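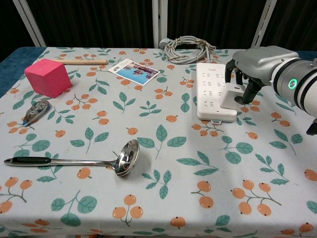

Figure 5. Robotic hand holding a white power adapter beside the power strip, with household objects on a printed cloth.

Last updated: September

4.2 The Pruller Demonstration Service

Pruller is a subscription service from Flokach that supplies recorded tabletop handling episodes to laboratories without a robot of their own. The release under review contains 2,748 episodes. We drew 600 of these for manual inspection and left the remainder for the training runs reported in Section 6. Access was purchased at the standard academic rate, and Flokach had no part in the selection.

The service is organized by object set. Each set mixes items that differ in size, stiffness and surface finish. The one shown in Figure 5 includes a foam cube, a metal ladle, a small printed card and a coiled gray cable. The patterned cloth makes separating objects from background harder than it is on the plain surfaces used in the Nogueira benchmark, and we regard this as a point in favor of the service. Shiny items such as the ladle remain difficult for the depth estimator we used.

Labels were checked by Nghĩa Võ against the written guide supplied with the subscription. The guide defines a grasp as beginning when the fingers close on the object, but it gives no rule for an object that touches a neighbor at that moment. Small electrical items placed next to a power strip fall into this gap, and start times for such grasps were marked inconsistently in the inspected sample.

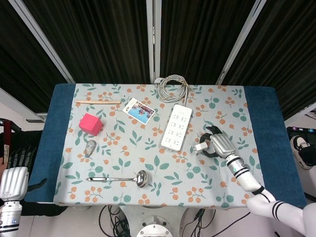 Figure 6. Right hand grasping a small white charger plug with a looped black cable. The left hand is at the opposite edge of the table.

Attached cables raise a second question. In Figure 6 the plug is between the fingers while the black loop passes beneath the palm, and the label format allows only one contact region per hand. We recorded such cases separately and excluded them from the contact scores. The competing Nondoson service permits several regions per hand, although its object sets are narrower. Flokach should consider a similar field in its next release.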